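Gripper Test Operator (part time, on site)

Sodlow Home Robotics Lab
Posted 14 February 2022

Sodlow is hiring test operators for a comparison of grippers on household tasks. We have a two-finger gripper that we have used for over a year, and we want to know how it holds up against two newer designs. The work starts in the spring and runs through the end of June. We have several openings and will fill them as suitable people apply.

You do not need a degree or any background in robotics. You do need to be patient with repeated work and willing to write down what happened each time, including the trials that went badly.

What we are testing

Three grippers will be run on the same arm with the same controller. The first is our own two-finger model, called the Mikero. The second is the Bauerfeind, which has softer fingertips and a wider opening. The third is the Trostix, a three-finger hand that is still a prototype and will be swapped out at least once during the study.

Each gripper does the same set of jobs. These include moving clothes from a basket to a washer, putting dishes in a rack, opening drawers and cabinet doors, and picking up small items off the floor. Laundry gets the most hours. Cloth is hard for all three designs, and the results we have so far do not agree with each other very well. A gripper that picks up a folded towel without trouble may fail on a T-shirt, or pick up three things when it was sent for one.

The arm is guided by hand control for most of the study. The operator uses a pair of handheld controllers and watches the view from a small camera mounted at the wrist. A smaller part of the study uses recorded motions, and for those the operator only sets up the items, starts the run and scores it.
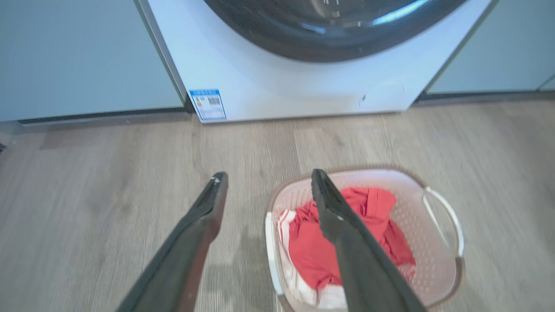
Each gripper will complete 418 scored trials, divided between the operators so that everyone spends time on all three. We rotate the order so that no gripper always gets the start of a shift, when people are fresh. You will not be ranked on speed. If one operator is slower than another we still want both sets of scores, as long as each person works the same way from one gripper to the next.

We are also comparing two camera positions. One sits close to the fingers and the other is set farther back on the wrist. The close one shows the grip better, but the fingers take up more of the view and it can be hard to tell how far away the floor is. Operators will be asked which one they prefer for each task and why. Please have an opinion.

A normal shift

Shifts are four hours, morning or afternoon. You will work with one other person. One of you controls the arm while the other resets the items, watches the emergency stop and fills in the score sheet. You trade places every half hour.

Most of the reset work is simple. Clothes go back in the basket, the basket goes back on its floor mark, doors get closed. It involves a lot of bending and some kneeling. Items weigh very little, but the gripper changes are a two-person job and the case for the arm tools is heavy.

At the end of a shift you file the score sheet, note any damage to the fingertips or pads, and put the controllers on charge. If a gripper was dropped or hit something hard, it gets a short check before the next pair uses it.

Training

Training is paid and takes three shifts. The first covers safety, the emergency stop and how to change a gripper. The second and third are practice with the arm. Everyone completes 100 practice trials before any of their scores count. People who play video games tend to pick up the controls a little faster, but the gap is mostly gone by the end of training and we do not ask about it in the interview.

What we need from you

— Age 18 or older
— Able to work at least three shifts a week through June
— Able to stand for long periods and kneel on a hard floor
— Comfortable reading and writing notes in English
— Normal or corrected vision

Left-handed operators are welcome. The controllers work either way around, and so far our data leans heavily toward right-handed people.

Experience with lab work, warehouse picking, sewing or repair work is useful but not required. If you have worked for a company that makes grippers in the past year, please say so in your application. It does not rule you out, but we may keep you off some of the trials.

Pay

The position is paid by the hour, at the same rate for training and regular shifts. Operators who stay through the last scheduled trial receive a completion payment of $2,000. The hourly rate is given at the first phone call, before you are asked to come in. Parking is free and there is a kitchen with a fridge for your own food.

Video from the wrist camera is kept with the study records. It can pick up your hands and voice during resets. You will be asked to sign a consent form for this, and we cannot schedule you without it.

How to apply

Use the form on the Sodlow careers page and enter job number 981. Attach a resume, or write a few lines about the work you have done if you do not have one. Tell us which shifts you can work and the earliest day you could start. There is a phone call first, then a one-hour visit where you try the arm with the Mikero gripper. The visit is paid.

We answer every application, normally within two weeks.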